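Last updated Mar 17, 2026
By Gervasio Sosa

Towel bench check, with my comments

1. Arms bolted to the plate, base lights green: OK. I tugged both anyway!

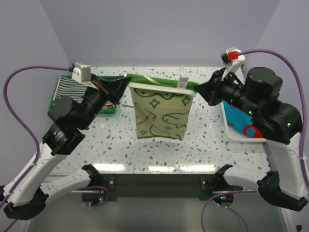
2. Cables tied along the links: OK, but I'd like more slack at the wrists — Vicente Leiva disagrees.

3. Gripper pads clean: FAIL. Lint again (it's terry, what did I expect). Wipe every 20 folds. 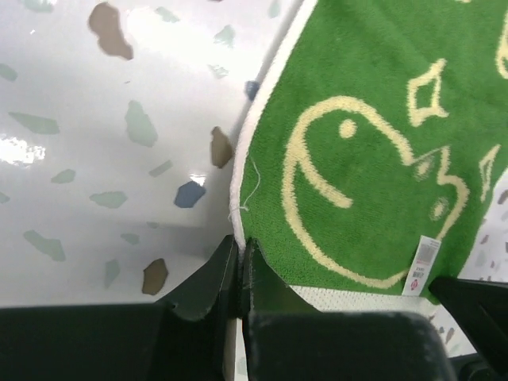 4. Stop button within reach: OK.

5. Corner grasp: pass with comment. Could it do my laundry yet? Nope, I'd still beat it easily.
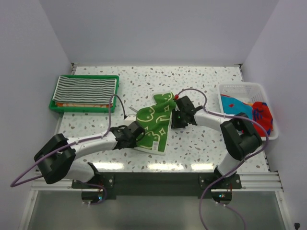

6. Trays clear of arm travel: OK, recheck after any move.

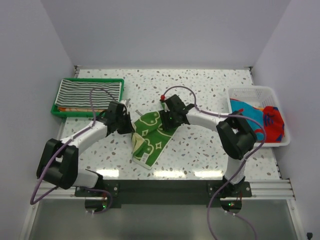 Item 6: green tray left, white basket right.

Next check in 11 days.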